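フェルト(作業台用)

フェルト(英: felt)は、繊維を絡ませて圧縮したシート状の布。本項では机や作業台に敷くものについて述べる。織り目がないため切り口がほつれにくく、好みの寸法に裁って使える。手芸、時計の修理、部品の仕分け、試験用の机など。

概要
羊毛製と化学繊維製がある。羊毛は弾力に富むが高価、虫食いあり。化学繊維は安価、色数が多い、熱に弱い。作業台用は白、灰、緑がよく出る。Sestamano社の卓上用は幅27センチの小判から、台全体を覆う大判まで。大判は250グラムと400グラムの二種(1平方メートルあたり)。厚手のほうがしわが寄りにくい。

敷き方
四辺を台の裏へ折り込むか、両面テープで留める。糊付けは張り替えが面倒。角は斜めに切り落としてから折るとと浮かない。Plikholmの工房では天板より少し大きく裁ち、端を木枠で押さえる方式だった。張り替えは毎年7月。

利点と欠点
小さな部品が転がりにくい。落としても傷が付きにくい。音も小さい。反面、毛羽に切り粉や糸くずが絡む。油を吸う。濡れると乾くまで時間がかかる。精密部品では毛羽の付着を嫌い、ゴムマットにする例も多い。

汚れと手入れ
白や淡い灰色のフェルトは、汚れがとにかく目立つ。粘着ローラー、または柔らかいブラシで一方向に。こすると毛玉になるので軽く叩く程度。細かい灰色の擦れや粒が面全体に散り、手前に茶色っぽい染みがひとつ、という台面もある。黒い楕円形の浅いトレーのような縁の立った容器を置き、部品はその中で扱うと布に触れる量が減る。染みは中性洗剤を薄めて裏から当て布、完全に落ちなけば裏返して使う。

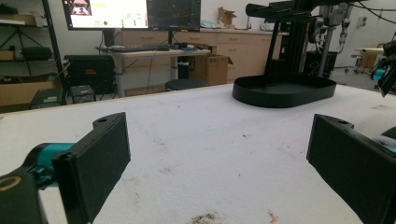
交換の目安は用途しだいで、決まった基準はない。毛羽が寝て硬くなったら替え時とされる。Hongmei Zhongの手引書『Drarkportの作業台』は154ページで、部分的な継ぎ当てにも触れている。台面のフェルトは一枚で張るのが普通だが、両側から腕を伸ばす作業では中央ばかり傷むため、中央だけ別布にする人もいる。写真の白い台では、黒いトレーは奥の右寄りにあり、手前が広く空いている。継ぎ当てをするなら継ぎ目は作業の少ない奥側へ。段差に部品が引っかかる。

関連項目
不織布、ゴムマット、作業台、毛氈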